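Temero Handheld Gripper Pair - Household Recording Kit

Posted 30/04/2020
Sold by: Malabanan
Status: In stock, ships as a pair

I've been selling and using the Temero pair long enough now that the old page had turned into a pile of notes stuck on top of other notes, so I sat down and wrote it over from scratch. If you read the February version, the hardware is the same. The finger pads are new, the charging advice is new, and I finally wrote down how I like to run a session, which is what most of you email me about anyway.

So, the short version for people shopping around. You get two grippers, one for each hand. You squeeze, the fingers close, and everything gets recorded while you do your chore. Afterward you have an episode you can feed to whatever you're training. You can go from a sealed carton to your first usable episode in an afternoon, and I say that as somebody who is slow with instructions.

What's in the box

Two grippers, left and right
Four ribbed finger pads, already fitted
Two spare pads in a little bag
Two wrist straps
Two charging cables (no wall plugs, sorry, everybody has a drawer full of them)
One hex key
Calibration card
Printed quick start, folded way too many times

The carry case is separate. I tried bundling it and half of you already had something that fit.

Price and lead time

The pair is $969. Spare pads are $11 a set. Orders go out from our bench in 7 days, and if that's going to slip I'll write to you before it does. Schools and labs can pay by invoice, just say so in the notes box at checkout.

Who it's for

I think of three kinds of buyers when I answer email. There are the small teams who want two-handed household data and don't have the budget to park robot arms in a bunch of homes. There are university groups who already have a training setup and only need more variety going into it. And then there's a growing bunch of people who do the recording itself as a job - they get a task list, they work through it at home, and they send in the files. I've ended up building a lot of this page around that last group, because they put far more hours on the grippers than anybody else and they're the ones who find what squeaks.

If you need fingertip force readings, this isn't the kit for you and I'd hate for you to find out after it shows up. It records motion, finger opening and video. Pressure isn't in there.

Laundry, and why I keep going on about it

Rigid stuff is easy to grab and easy to get bored of. A mug is a mug every time you pick it up. Cloth is a new shape every single time, and a towel going into or over a basket gives you two hands working on one object, edges that flop, and a rim for things to catch on. If you only have time to collect one family of tasks, I'd pick laundry and I'd pick it in a real living room with real stuff all over the place!
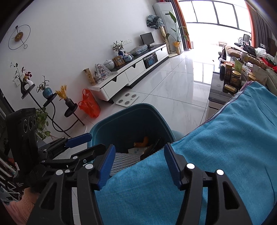
Kwok-wai Choi wrote in to say that he'd get better results out of towels if the sheet told people to stop fixing their mistakes. His point was that when a corner slips, most folks drop everything, smooth it all flat and start fresh, and then the model never gets to learn what to do with a slipped corner. He wants the slip kept, and the recovery kept right along with it, in one unbroken take.

I went back and forth with him on that one for a while and he won. The task sheet that ships now says to keep going. If the cloth slides out of the fingers, grab it again from wherever it landed and finish the job. Only bin the episode if you had to put a gripper down or somebody walked off with the basket.

A few other things I've learned about cloth, in no order:

Pinch near an edge or a fold. Going for the flat middle of a towel with two fingers is a miserable way to spend a morning.

Move at the speed you'd want the robot to move. People speed up once they get good and you end up with a folder full of blur.

Change the towel. Thick, thin, fringed, plain, hand size, bath size. Change where the basket sits too, and the side you start from.

Don't tidy up first. Leave whatever is on the coffee table on the coffee table. I know the urge is strong.

Start with both grippers open and in view, and end the same way. It makes trimming so much easier later on.

How a session goes

Charge both grippers all the way. Power up the left, then the right, and wait for the two short beeps that tell you the clocks agree. If you only hear one beep, switch both off and go again.

Hold up the calibration card and sweep each gripper past it slowly. Do this in every room you record in. Light changes, and the card is how you'll sort it out afterward.

Press record, pause a second, do the task, pause a second, press stop. Say the task name out loud if your project uses audio labels. Then do it over. I aim for 65 episodes in a sitting, with a real break in the middle, and past that my hands get lazy and it shows in the files.

Copy everything off before you charge again. Please. I've lost a good morning's work by putting that off until after lunch.

The finger pads

These are the part I'm happiest with. The first pads were smooth, and they were okay on boxes and terrible on anything woven. The ribbed ones bite into terry cloth and still let go cleanly when you open up. They press on with no glue, so you can swap a worn one in the time it takes to find the spare.

They do wear. If you're mostly on fabric you'll notice the ribs rounding over, and the first sign is usually thin cotton sliding out on the lift. Replace both pads on a gripper together. Mixing a fresh one with an old one gives you a lopsided grip, and that gets baked into the data.

Wash them with dish soap and let them air out. No solvents. Somebody used nail polish remover and I could've cried.

Fit and comfort

The grips suit medium to large hands as they come. If your reach is short, loosen the trigger screw with the hex key and bring it in a notch. Long sleeves are fine, just push the cuff back if it's loose enough to get into the linkage. Wear the wrist straps even if you think you look silly in them - tile floors aren't kind.

If your forearms get sore it's nearly always from squeezing too hard. The fingers hold with much less effort than you'd guess, and towels really don't need a death grip.

Files and software

Each episode saves as its own folder with the video, the gripper poses, the finger opening over time and a small text file with the settings. Both hands share one timeline, so you don't have to line them up yourself. The Asbridge exporter converts the whole lot into the usual training layouts, and it's a free download for anybody with a serial number. It runs on a plain laptop, just not quickly.

The exporter also flags episodes where tracking went bad. Look at those before you delete them. A lot of the time it's one short wobble near the start and the rest is perfectly good.

Recording in somebody's home

Get permission in writing from everyone who lives there, and go over what will be in view before you begin. Mail, family photos, screens, medicine, all of it. The exporter has a blur tool, but walking around the room for five minutes beforehand beats an evening of blurring. If a person changes their mind later, find their episodes and pull them. Put the home code in every session name so you can do that without guessing.

Things people ask me

Can I buy just one? Yes, write to me. I don't list it because two-handed work is what most of you are after and the sync setup is different for a single.

Will the model trained on this run on my arm? That depends a lot on your arm and the gripper on the end of it. The closer your robot's fingers are to these, the less trouble you'll have. Send me the model number and I'll tell you what I know, which may be nothing.

Can left-handed people use it? Sure. I'd even ask for it. A pile of data where the right hand always leads is going to teach exactly that.

Do I need a bright room? Bright is good, but watch out for big windows right behind the work. Try a couple of test episodes from different sides and look at them on a proper screen before you commit to a whole session.

Returns and repairs

You have 30 days to send the pair back if it isn't for you. Pads that have been used can't come back, everything else can. Repairs are done at our Zirnidville shop, and you'll want to send both grippers even when only one is acting up, so they can be synced together again before they leave. Put a note in the box that says what it was doing when it went wrong. "Broken" on a sticky note doesn't give me much to go on!

Related items

Ribbed finger pads, set
Carry case, pair
Wrist straps, spare
Calibration card, large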